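Home | Tickets | Knowledge base | Contact
Print | E-mail

Ticket 41: Round table rocks, Kirnmont hall
Opened 10 December 2022

Table tips when leant on. Cups slide. Floor checked -- level.

Update: all screws under the top tightened. Still rocks.

Update: one foot pad worn flat. Fitted a Lolten pad, 8 mm. Steady now. Left open until it has been used for a week.

Comments (2)
> Same fault on ours. New pad sorted it.
> Do the pads mark vinyl?

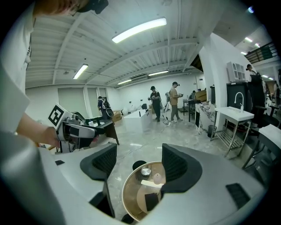 > Not so far -- ours have been down since September.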